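6. Setting up the table for an open day

This is the part of the guide I get asked for most, so I've pulled it out of the main Drakdale notes and given it its own section. It covers getting the arms ready for visitors: the table, the cup game, the practice run and what to do when it all goes a bit wrong. I'm assuming you've already done sections 1 to 5 and that your arms move when you tell them to. If they don't, go back to section 4 (I'll wait!).

I last rewrote this on 24/08/2019, after the Trestier open day, where we had 188 people through the door and I learned quite a lot about sticky fingers.

Before the doors open

1. Clear the tabletop and wipe it down with a dry cloth. Dust shows up horribly on matt black, and visitors lean in much closer than you'd think.

2. Check every arm is firmly fixed down. Take hold of the base and give it a gentle wiggle. If the base shifts at all, tighten it now and run the homing routine again from section 3.

3. Look over the cables. Each one wants enough slack for the arm to reach the far corner of the table, but not so much that it droops into the work. I swing the arm by hand through its whole reach with the power off and watch the loops as I go.

4. Wrap fresh tape round the fingertips. Old tape goes shiny and then everything slides out. One layer is plenty, two makes the tips too fat for small objects.

5. Start up the Stukia control program and wait for the ready message before you touch anything else. On our old laptop it takes 50 seconds, and yes, I have pressed the button twice in a panic and had to start over.

Caution: keep your hands off the tabletop once the power is on. If you need to move something, press the stop button first, every time, even if you're only reaching in for a second.

Laying out the cup game

The cup game is the one I always start with, as people get the idea straight away. The arm picks up a small thing and drops it in a cup. Children will watch it far longer than anything clever you've programmed (sorry).

6. Put one cup on the near left part of the table. A light plastic one is fine, but it will get knocked, so have a few more in a bag.

7. Put down a single object to begin with, well clear of the cup. Pick something bright. A dark object on a dark table is hard for the people at the back to follow and hard for the camera too.

8. Bring the gripper in over the table and stop it short of the object. Leave it parked there while you do your bit of talking.

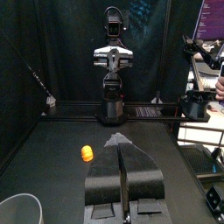 Fig. 6.1. Gripper over the table, with the orange-yellow piece to its left and the cup at the near left. The second arm stands at the far end.

9. When you're ready, ask for a volunteer to call out "go" and set the program running. Let it finish the whole move before you start explaining what it did. I used to talk over it and everyone missed the good bit!

Note: the Shi settings file has three speeds. Use the slowest with visitors. The middle one is all right for a practice run, and I'd leave the fast one alone unless the table is empty.

Practice run

10. Do 20 pick-ups in a row before anyone arrives, moving the object a little each time. I keep a tally on a scrap of paper. If you get more than a couple of misses, look at the tape first, then the camera focus, then the settings, in that order.

11. Try it again with the room lights as they'll be on the day. At our March event somebody opened the blinds at lunchtime and the arm spent the afternoon grabbing at thin air.

If something goes wrong

The arm stops halfway: press stop, take the object out, send the arm home and begin again from step 8. Don't try to push it the rest of the way by hand with the motors on.

The object gets squashed or stuck to the tape: swap the object for a new one and change the tape. Soft things are lovely for showing off a gentle grip, but they do leave a mess behind.

The cup falls over: stop the arm, stand the cup back up on its mark and carry on. I draw a little pencil ring round the base so I can find the spot again.

Packing up is in section 7. Turn the power off before you start on the cables.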